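2022-02-01

Morning, before work

I woke at 4 and could not sleep again, so I made tea and read the Book of Ruth from the beginning to the end. It is short. In my childhood language I know it almost by heart, but in English I read it slowly, and some words stop me. "Glean" I had to look up. It means to pick up what the harvesters leave behind. In our village in July the old women still did this when I was small, and we had a different word for it, not a Bible word at all.

Ruth did not ask for a field. She asked only to walk behind the others. I wrote this on the inside of the cover with pencil, so that I find it again.

Silvan Bachmann called while I was eating. He wants me to read the lesson at the Bridness meeting, and I said yes too fast, as I always do. My accent is strong when I am nervous. He said that the people there are used to Engelbert Kofler, who reads like a train going downhill, so I should not worry. I laughed, but I will practice anyway – aloud, in the kitchen, with the door closed.

The shift was long and I thought of Ruth only one time, when I was bending down for something. I prayed for my sister then, with few words.

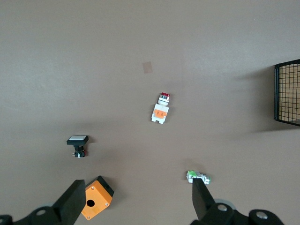
Evening

I practiced the reading two times. "Whither" is hard for me, the tongue goes to the wrong place. Maybe I will use the newer translation, where it says simply "where you go I will go." Silvan will not mind. Engelbert will mind a little.

I put 200 in the envelope for the roof in Wurkum. With what was already in it, it makes 490. I wanted to keep back some of it for the winter boots, and I argued with myself on the stairs for a long time. The boots can be glued once more.

My sister has not written. I asked God for patience, and then I looked at the phone again – so I asked a second time.

Tomorrow chapter two, only the first half, and with the dictionary.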